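Open day at the Nulotside workshop, Hokville

I went over to Hokville in February for the open day at Nulotside. I'd been told it would be mostly slides. There were slides, but the 2 pm slot was given over to the arms, and that was the part worth the train fare.

The bench I spent longest at was running bag work. The operator moves the arm through the job by hand control, the wrist camera records, and the run is stored and labelled. They had 745 runs on this task and want 3000 before they train anything on it. Bags are awkward: glossy panels throw reflections, mesh confuses depth, and a zip line moves when the fabric next to it is pushed. Soft toys and towelling are a different problem, as they squash and hide the point of contact.
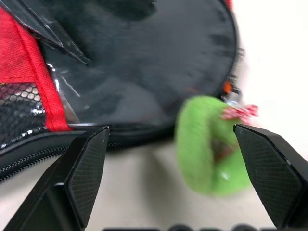
Grip force was the question most visitors asked. The fingers are position controlled with a current limit, so force is inferred and not measured. I asked about drift over a long session and was told they re-zero after every 22 runs. That seems often to me, but they had the plots to back it up.

The Wako controller was on a second bench with its cover off. Cabling is tidy, cooling is passive. I would want a fan on it in summer — the room was warm enough in winter.

Less convincing was the Udwood planner. It stalled twice on a plain reach and had to be restarted, and the replies on timing were vague. They say a new version is due before the next open day. I've put my name down for that one.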